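# Chapter 6: Checking the Gripper Before Work Begins

A gripper is checked open and empty before each shift. The Grasstead rules, which this chapter follows, call for a plain, light background so that wear on the fingers is easy to see.

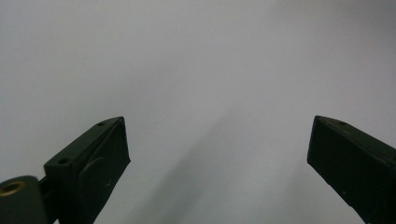
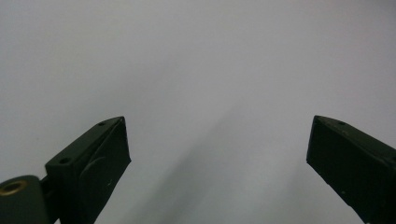 *Figures 6.1 and 6.2. Open gripper, nothing held, against a pale gray surface.*

Start with the inner faces. Wipe off dust and note any chip or crack in the log. Next, look at the holes along the sloped tops of the fingers, then at the brass-colored insert near the base. Do not reach between the fingers while the drive has power.

Section 6.1 covers the log sheet used at the Brastholm plant, where over 28 grippers share one record. Section 6.2 deals with replacing a finger.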